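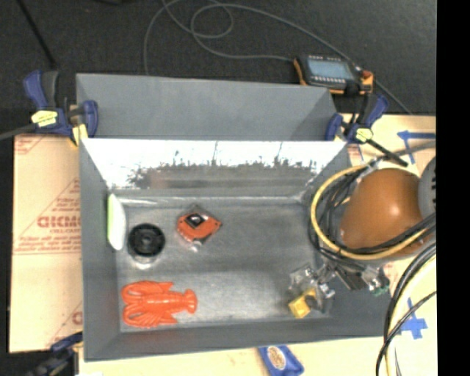 A shift lead at our Jistdale customer told us she had expected her people to resent the thing, and that by the second week they were arguing over who got to run the station next to it. We hear versions of that often enough that we decided to put it near the top of the page, ahead of the specifications, where most folks start reading anyway.

Podberg Mixed-Bin Picking Cell
Posted in July by the Plekidholm product desk

If you run a returns room, a kitting line or a small parts warehouse, you already know the job we mean. Somebody stands over a bin of things that have nothing in common — a toy, a hard little block, something slippery in clear packaging — and lifts them out one at a time, all shift long, with a bent neck and one shoulder doing most of the reaching. It is honest work and it wears people out. The Podberg cell takes over the reaching and leaves the deciding to the folks who are good at it.

The arm works from above and to the side of an open bin, so you can keep the gray totes you have now, as long as the walls slope outward and the bin is clamped down firmly. Two bins can sit one behind the other, and the arm will move items from either one to the other. Small pieces that lie apart from the pile are usually the easy ones. Long thin items leaning up against a wall take more patience, and we would rather tell you so now than have you find out on your first morning.

What changes for your people? Mostly where they stand and what they spend their attention on. One operator looks after the cell from the handheld pendant, clears the odd item the gripper gives up on, and checks what comes out the other side. Our training course runs 2 days and is held at your own site, with your own goods in the bins (we do ask that you save us some of the awkward ones!). At Desjardins, the parts distributor, 6 pickers went through it together, and all of them kept their hours and their pay grade. We ask every customer to settle that question with their staff before we deliver, and we're glad to come and sit in on the talk if it helps.

Good to know before you order

Maximum item weight: 2 lb
Bin changeover: 15 seconds
Operators trained per course: up to 6
Delivery: 13 weeks from signed order
Included: arm, gripper, spare fingertips, pendant, clamps, floor tape for marking your work area

Spare fingertips ship from Plekidholm and can be swapped at the bench with a hex key. Please write to the product desk for a quote, and tell us a little about what ends up in your bins. Long letters are welcome.

13 comments · 15 shares

Related items
Podberg Bin Clamp Set
Podberg Pendant Wall Holder
Replacement Fingertips, Pack of 6
Operator Course: Extra Day at Your Site
Talking With Your Crew Before the Cell Arrives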